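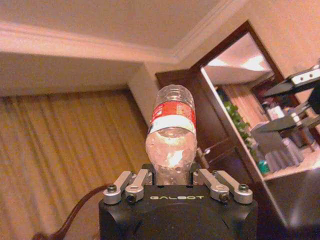 Upside down, cap still on. Red and white label, water sitting down in the shoulder.

Home | Galleries | Drurville | Mitberg | About | Contact

Water bottles, part 2

Quick one this time – no long write up, still behind on everything from February. This is the bottle gallery I keep promising, plain everyday plastic ones, the kind you drink and toss. I like them for the light. Got the idea from an old Kalinowski calendar with nothing but glass jars in it, a diffrent jar every month, and figured cheap plastic deserved a turn too.

Part 1 was the Drurville set, 29 pictures, all standing on shelves. Part 2 starts with the one at the top of the page. Look at the highlights below the label, and the little bubbles. Ribbed part up top is clear enough that the wall shows through, faintly. Tan curtain on the left, nice warm color with the red.

Rest of part 2 goes up when I get thru the Mitberg folder. More than 2,257 files in there and most are doubles. Printed a few small ones on Ramix matte – came out darker than on screen, reds ok, clear plastic kind of gray. Will try glossy next.

Prints: ask by email, small sizes only for now.

Posted March 15, 2021
Filed under: Still Life, Plastic, Kitchen & Table
Contact | © All pictures and text, please ask first | Back to top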